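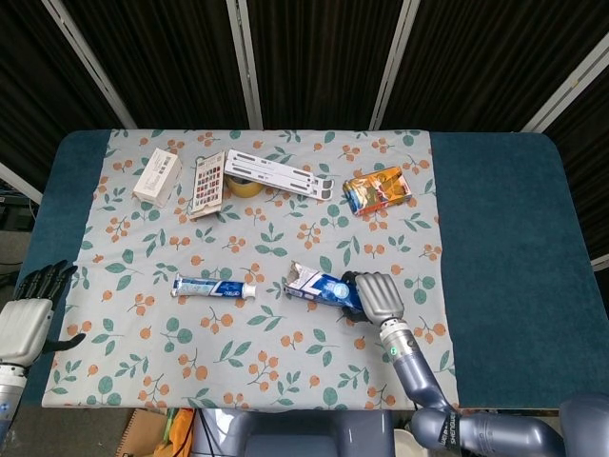
Issue 409, page 8

From the Linen Drawer
by Meenakshi Kandpal

When I asked in the June issue whether anyone still irons a tablecloth, I expected a note or two and instead got a whole shoebox of them (thank you, thank you!), so I'm giving over my corner this time to what you all had to say about looking after table linens, with a few thoughts of my own thrown in where I couldn't help myself.

Urmila Chauhan wrote the longest letter, four pages on both sides, and she is firmly for ironing, but only while the cloth is still a little damp, and always on the wrong side if there's a print. She has a berry pattern that she bought the year her daughter started school, and the orange is as bright as ever, which she puts down to cold water and drying in the shade. I have ruined more than one good print on a sunny clothesline, so I'm taking that to heart.

Evdokia Kouris doesn't iron at all. She rolls her cloths around a cardboard tube, the kind wrapping paper comes on, and says the creases never get a chance. I tried it with my mother's big one and it does work nicely, though the tube now lives behind the bedroom door and falls over every time I go in.

On stains we had more than 10 different opinions about turmeric alone. Most of you said dish soap first, then a rinse, then a long afternoon in the sun, and yes, I know what I just wrote about the sun! Keep that one for plain white cloths. For candle wax, Rima Qudah puts the whole cloth in the freezer, cracks off what she can, and presses the rest out between two brown paper bags with a warm iron.

Next issue I'd love to hear about napkins, and especially about what you do when you have five left from a set of six. Drop your notes at the front desk or hand them to me when you see me, I always have a pocket.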